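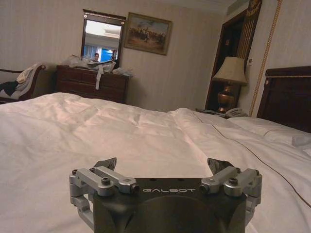

3.2 Looking after the gripper

We check the gripper before every bed-making session, and I'll admit we got a bit fussy about it. Each finger rides on parallel bars with pivot bolts, and those bolts like to creep. So I put a hex key on all of them, then open and close the fingers 100 times with nothing between them. If the tips meet more than 2 mm out of line, we stop and redo the zero (Miroslava Štefanec wrote the script for this, bless her!). The whole thing takes about five minutes.

Lint was the other headache. Duvet fluff gets in around the pivots, so we brush them out between runs and skip the oil, which only made it cling.

Figure 2. Gripper above the duvet, fingers open.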